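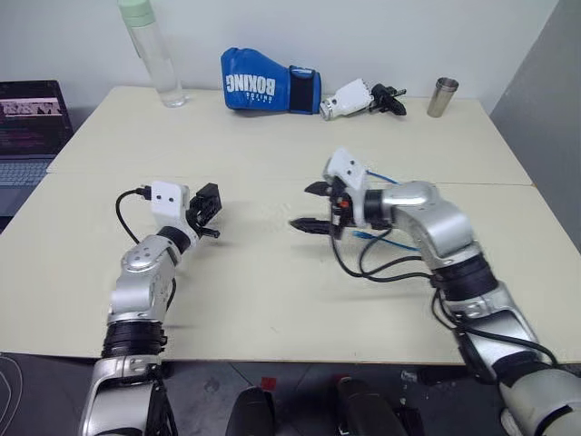

Phelan lab teaches two-armed robot by remote control

JULLDALE, 14 July 2020 — A small robotics firm in Julldale is training a two-armed robot to do kitchen and packing jobs by having people steer it through each one by hand.

Phelan, which moved into the former Rollier print works in February, has been collecting the recordings at its workshop on the edge of town. An operator sits a few steps from the robot and holds a pair of handles. When the operator moves a hand, the matching arm moves with it. Squeezing a trigger closes the gripper, and letting go opens it.

Every session is saved, including the position of each joint and the view from the camera at the robot's head. The company then uses the recordings to train software that is meant to carry out the same job with no one at the handles.

"We don't write out the steps," said Lech Grabowska, who runs the project. "We do the job with the arms, we do it again, and the software learns from what we did. The hard part is doing it well enough that you'd want it copied."

Each run begins the same way. The arms are brought forward over the table with the two grippers facing each other, and the middle of the tabletop is left clear. Objects that are not part of the task stay at the back against the wall. In the workshop these have included a water bottle, a steel cup, a blue boxing glove and a spare gripper unit.

The starting position matters, Grabowska said, as the software will later be asked to begin from the same place. If an operator starts with one arm too high or too far out, the run is thrown away and started over.

The current job is a handover. The right arm picks up an item, carries it to the middle of the table and passes it to the left arm, which sets it down on the other side. The item may be stiff, like a cup, or soft, like a glove or a folded cloth. Phelan wants 200 good recordings of the handover before it trains the first version.

Wing-sze Chiu is one of the operators. She worked at a sewing shop in Tikville before joining the company and had not used a robot before. Her training took 8 days, most of it spent moving one item from side to side.

"You have to slow down more than you think," Chiu said. "There's no feeling in the handles. You can't tell how hard you're squeezing, so you go by what you see. With the soft things you watch how far the fingers sink in."

She said the handover is harder than it looks, as both grippers must be closed on the item for a moment before the first one lets go. If the first opens early, the item drops. If the second pulls too soon, the item twists and the arms strain against each other. Operators are told to pause, look, and then open.

Runs with a drop in them are kept in a separate folder. Phelan does not train on them yet, but Grabowska said he would like to use them later to help the software recognize a bad grip and try again.

The company has also tested guiding the arms directly. In that method a person takes hold of the arm and pushes it through the motion while the joints are left loose. It needs less practice, and new operators tend to like it. The trouble is that the person's hands and sleeves end up in the camera view, where they will not be when the robot works alone. Guiding two arms at once also takes two people, who have to keep out of each other's way.

Phelan still uses hand guiding to set up new positions, such as a safe resting pose or the point where the grippers should meet. Full tasks are now recorded by remote control only.

Operators work in pairs. One steers and the other watches the table, resets the items after each run and keeps a hand near the stop button. They trade places after each set. Notes on every set are typed into a laptop beside the table, with the name of the operator, the item used and anything out of the ordinary.

Chiu said the notes have been useful in settling small differences between operators. One person was picking up cups by the rim and another by the side, and the software could not be expected to do both. The group settled on the side.

"I was a rim person," she said. "It took me a while to stop."

Lighting has been another issue. The workshop has windows along one wall, and early recordings made in the late afternoon had long shadows on the table. The windows are now covered during sessions and only the overhead lights are used. Grabowska said the company will bring back some changes in light once the handover works under plain conditions.

The firm has 2 customers waiting to see results. One is a Tikville bakery supply business that wants help packing mixed orders. The other runs a sports equipment rental counter and is interested in sorting returned gear. Neither has signed for a full system, and Grabowska would not give a price.

He also would not say how often a trained robot would need to complete the handover before the company would show it to customers. Past attempts with one arm did well on cups and badly on cloth, he said, and he expects soft items to be the main problem again.

Phelan plans to finish recording the handover later this summer. After that, operators will start on a second job, opening a bag with one gripper and filling it with the other. Chiu has tried it a few times at the end of her sessions and has yet to record a run she would keep.

The company is looking for two more operators. No background in robots is needed, but applicants will be asked to spend an hour at the handles before they are hired. Those interested can apply at the workshop's front office.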